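### 4.2 Clearing and setting the kitchen counter

The question of this section is modest. We do not ask if a machine can run a kitchen. We ask if it can put back on the counter, without help, what a person would put there in less than a minute. From the 16 chores in our list, the tableware chore was expected to be one of the easiest, and for this reason we discuss it first. The objects are light, the colors are easy to separate from the counter, and no liquid is used. The views in Figure 3 are from the wrist camera.

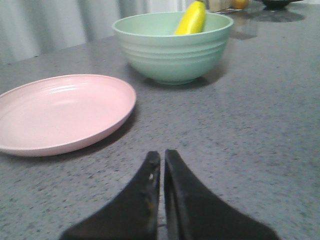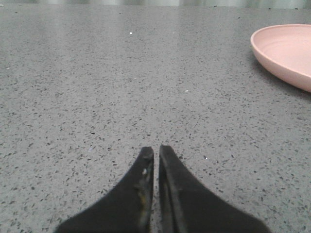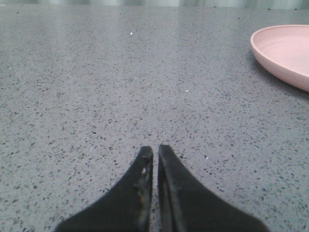
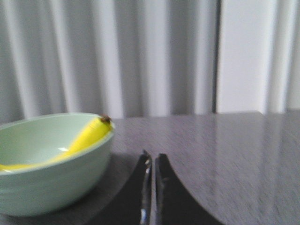 **Figure 3.** Tableware chore, wrist camera. The pink plate is visible in the first three views, the green bowl with the banana in the first and the fourth.

The policy was trained on the Herance demonstrations only, and it was not tuned again for this counter. Each trial started from a layout drawn at random by the Stirden protocol, and it ended when the arm returned to its rest position or when the time limit was reached. A trial was counted as a success only if every object was at its goal and stood on its base. We did not give partial credit. In earlier work we gave it, and the numbers looked much better than the kitchen did.

We ran 200 trials of this chore in September, as part of the 1,361 trials of the whole study. The outcome of each trial was judged by Nicanor Zabala, who was not told which version of the policy was running. In the trials where he was in doubt, a second person watched the recording, and we kept the stricter judgment.

Fruit was the smallest problem. A banana can be taken at many points along its length, and a small error in the angle of the wrist is usually forgiven. The plate was more difficult than we expected. Its rim is low, so the fingers must come down very close to the counter, and the height estimate must be correct. When the estimate was too high, the fingers closed over the rim and the arm continued to the goal with nothing. The policy did not notice this in most cases. It opened the fingers at the goal and went to rest, as if the chore was done.

The bowl failed in a different way. The grasp itself was reliable, but on release the bowl was often pulled a little to one side, and this small shift changed the layout for the next object. A person corrects such a thing without thinking. The policy has no step in which it looks back at the result of its own action.

We also tested 2 changes. The first one was a slower approach in the last part of the motion. It helped with the plate and made the complete chore longer. The second one was a check of the finger opening after each grasp, taken from the Nurico controller, so that an empty grasp starts a new attempt. This second change was the more useful one, and we keep it in all the experiments of Section 5.

Our answer for this chore is therefore "partly". With a person in the next room, the present system would save some work. Without a person, we would not leave it to set the counter for breakfast. The laundry chore, which was carried out at the Tanabe site with the same arm, gives a less favorable answer and is treated in Section 4.3.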